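4.2 Finishing, pausing and giving up

Section 4.1 dealt with how readers chose their books. The present section takes up what became of the books after that, and in particular the ones that were set aside. The material comes from the same 75 readers in Clakel and Voreton, all of whom kept a written log of their reading from May until the closing meeting on Thu 12 September. Logs were kept on paper or in Brerkex, according to preference. We found no difference between the two that bears on what follows, apart from the paper entries being longer.

Earlier work tends to treat an unfinished book as a failure of some kind, either of the reader's patience or of the book. The logs do not support this very well. Many books that were recorded as "stopped" in one week turned up again later, sometimes with no comment. A family saga might be put down at the point where the second generation takes over and picked up again after two short detective novels. A published wartime diary was read by one household in the order of the calendar, a few entries at a time, with long gaps where the diarist herself had written nothing. To call such books abandoned would be wrong, and to call them finished would often be wrong too.

We therefore coded each book as finished, paused or given up, and we let the reader's own word decide wherever there was one. "Paused" was used only if the reader wrote that he or she meant to go back. This rule has an obvious weakness. People intend to return to books that they never open again, and a log that ends in September cannot tell us about the winter. We return to this in Section 6.

Place turned out to matter more than we had planned for. The log asked for the date, the title, the pages read and any remarks. It did not ask where the reading was done, but readers told us anyway. Beds and armchairs came up, as expected, and so did buses, waiting rooms and the inside of parked cars. The kitchen came up most often of all. Reading there was done standing or perched, in short stretches, while something else was going on, and the books mentioned were seldom the ones the reader would have named if asked what he or she was reading at the moment.

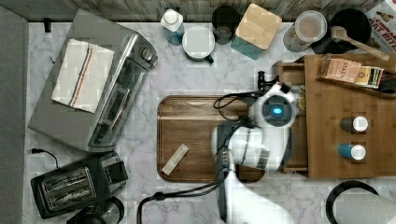
One reader objected to our wording on this point when a draft was passed around the Voreton group. She wrote in the margin that a book read in ten-minute pieces is still the main book if it is the one you think about in between, and that she had got through the longest novel of her life that way. She also asked us to stop calling such reading "interrupted," as in her view it was the cooking that got interrupted.

We have kept the term in the tables for the sake of comparison with older studies, but the objection is a fair one. The logs contain several cases like hers. What they share is a book with short chapters or clear breaks, or a story the reader already knew from an earlier reading or a film. Books without such breaks did badly in short stretches. Readers reported going back over the same page, losing track of who was speaking, and in the end moving the book to another room. A move of this kind often came just before a pause. We had not coded for it at the start and had to go through the logs a second time to pick it up.

Figure 3. Kitchen countertop with toaster oven and containers.

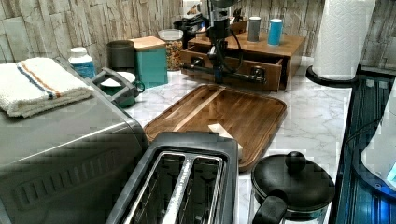
The second thing that stands out is the part played by length. It is common for readers to say that they are put off by a thick book, and ours said so too, at the first meeting and at most meetings after that. In the logs, though, books of more than 500 pages were not given up more readily than shorter ones. They were paused more often. The long books that were given up for good tended to go early, within the first few chapters, and a reader who had reached the middle nearly always kept going or at least wrote of meaning to.

Short books show a different pattern. They were given up at any point, including very near the end. Several readers remarked on this themselves with some surprise. One had stopped a novella with two chapters left and noted only that she "had the idea." Another returned a thin memoir to the Pillay branch library with the last section unread and borrowed a much longer one by the same author on the same visit. We take this to mean that the decision to stop has little to do with how much remains. It seems to have more to do with whether the reader feels that anything is being held back — a question still open, a person not yet accounted for.

Memoirs and diaries deserve a separate word here. They made up a small share of the logs but a large share of the remarks. Readers were more willing to skip in them than in novels and less likely to feel bad about it. Chapters on childhood were skipped most, and photographs were looked at first, sometimes before a word had been read. Lists of decorations, postings and ranks in service memoirs were passed over by nearly everyone who mentioned them. Even so, a memoir with several chapters skipped was almost always logged as finished. A novel treated in the same way was logged as given up.
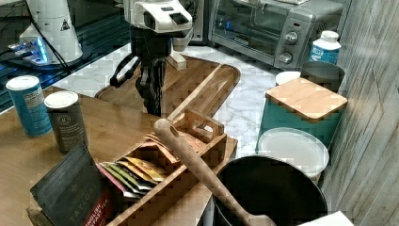
According to a member of the Clakel group, this was only common sense. He argued that a life has no plot, so that leaving out a few years does it no harm, while a novel with a hole in it is no longer the same novel. Others at the table disagreed, and the talk went on for most of the evening. A reader who had not spoken until then said that she skipped freely in both and logged them all as finished, and that she would go on doing so.

Her remark raises a problem for any study that relies on self-report, ours included. "Finished" is a judgment, and readers make it by rules that differ from person to person and from one type of book to another. In the follow-up talks we asked seven readers to explain how they decided. Their answers fell into no neat order. For some, the last page had to be read, whatever had been left out on the way. For others, what counted was being able to discuss the book at a meeting. One reader held that a book was finished when it went back on the shelf — her shelf, as opposed to the library's.
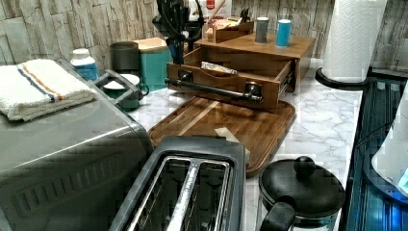 Group membership had a clear effect on all of this. Books set for a meeting were finished more often than books chosen privately, and they were paused less. They were also disliked more. A reader with six days left and half a novel to go will read differently from one with the whole summer, and the remarks in the logs grow shorter and crosser as a meeting comes near. After the meeting the tone often changed again. Several readers who had hurried through a set book wrote that they had gone back to it afterward and read the second half properly. These second readings were not always given an entry of their own, and some we learned of only in conversation, so the tables in Section 5 are likely to understate them.

Private choices were handled more loosely. Gifts from relatives stayed in the "paused" column for months, and few readers were willing to move them out of it. Books bought at fairs and in secondhand shops were tried and dropped quickly, with little comment. Library loans fell between the two, and renewals are discussed along with the borrowing records in Section 4.3.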